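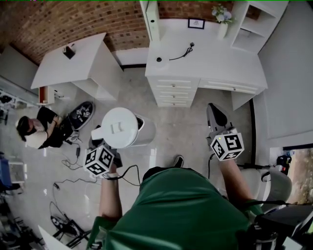 Ziad Qaisi hatte mir einen Kaffee versprochen, aber dazu kommen wir erst nach einer Dreiviertelstunde, weil bei Nuvley gerade Schicht ist. Er leitet dort das Team, das Robotern die Hausarbeit beibringt, und das heißt im Alltag: Menschen machen sie vor, mit einem Greifer in jeder Hand. Obendrauf sitzen Würfel mit schwarz-weißen Mustern, am Körper entlang laufen Kabel, und dann geht es zum Beispiel an den weißen Mülleimer mit dem gewölbten Deckel. "Am Anfang fühlst du dich wie ein Hummer", sagt Qaisi und lacht. "Du willst einfach die Finger nehmen, und die darfst du nicht nehmen." Ich habe es später selbst versucht und kann das mit dem Hummer bestätigen.

Vor zwei Jahren hat Qaisi noch im Lager von Khasawneh gearbeitet, Wareneingang, Frühschicht ab fünf. Dann kamen dort die fahrenden Regale, und aus seiner Gruppe wurde die Hälfte versetzt. War er sauer? Er überlegt ziemlich lange. "Auf die Regale nicht. Eher darauf, wie wir es erfahren haben. Da hing morgens ein Zettel." Dass er ausgerechnet danach zu einer Firma gegangen ist, die Automatisierung verkauft, muss er seinem Bruder bis heute bei jedem Familienessen erklären. "Ich sag dann immer: Ich wollte halt mal auf der Seite sitzen, wo man vorher gefragt wird."

Und wird er gefragt? Inzwischen ja, meint er. Im März hat sein Team durchgesetzt, dass die Aufgaben nicht mehr den ganzen Vormittag gleich bleiben. Vorher gab es Tage mit 630 Wiederholungen derselben Bewegung, und da haben die Handgelenke gestreikt (seins übrigens auch, er trug zwei Wochen eine Schiene). Jetzt wird nach 43 Minuten gewechselt. Warum 43? "Weil wir 45 wollten und die Software zwei Minuten zum Speichern braucht. So banal ist das."

Was mich am meisten interessiert hat: Wie verändert so eine Arbeit den Blick auf die eigenen Handgriffe? Qaisi redet da sofort los, ich komme mit dem Schreiben kaum hinterher. Zu Hause ertappt er sich dabei, dass er Schubladen langsamer aufzieht und Schuhe so hinstellt, dass man sie gut greifen kann. "Meine Frau findet das furchtbar. Aber ich hab mir nie Gedanken gemacht, wie viel Können in so einem Handgriff steckt. Bei Khasawneh hieß das ungelernt. Hier hört mir ein Ingenieur zu, wenn ich sage, der Deckel muss anders angefasst werden."

Fünf Leute gehören fest zu seiner Gruppe, die meisten kommen aus der Reinigung oder aus der Pflege. Ob sie nicht gerade ihre früheren Jobs abschaffen, frage ich, ein bisschen vorsichtig – er winkt ab, die Frage kennt er schon. "Das diskutieren wir in der Pause ständig. Eine Kollegin sagt, sie gibt dem Roboter gern jeden Mülleimer der Welt, aber die Bewohner soll er in Ruhe lassen. Ein anderer glaubt, dass am Ende einfach weniger Leute eingestellt werden. Ich weiß es auch nicht."

Der nächste Kunde heißt Trasness und betreibt Ferienwohnungen, der Testlauf soll im Herbst beginnen. Qaisi will vorher mit den Reinigungskräften dort sprechen, persönlich, der Termin steht schon. Einen Zettel, sagt er, hängt er jedenfalls keinen auf. Dann gibt es endlich den Kaffee, und der ist ziemlich dünn.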